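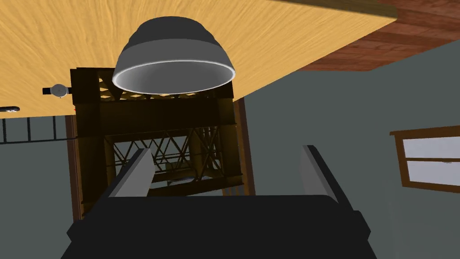
15 August 2025

Sim night again. Garage too hot for the real arm so it's all on the laptop, Zupan scene loaded, fan screaming. Wrist view pointing up at the ceiling lamp for ages. Joint 5 sign flipped AGAIN. Fixed in the config, will forget I did that.

Grurnska build finally compiles, took 162 tries it feels like. Dropped the control loop to 60 Hz, less jitter. Still shaky near full reach. Why.

Then the table task. Right arm over the near corner, bowl first, pear thing later if theres time. Left one just parked, fingers up. 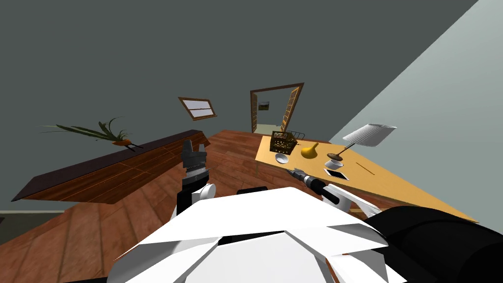 Right gripper at the table corner, near the bowl.

Ran it to 600 steps and stopped. Saved 3 runs, named them badly. Need to order the bearing for the actual shoulder, Etard wants too much for shipping, check the other place tommorow. Also the bracket print. Also the zip ties, used the last ones on the fan.

Want the real one moving by October. Bed now, laptop still rendering.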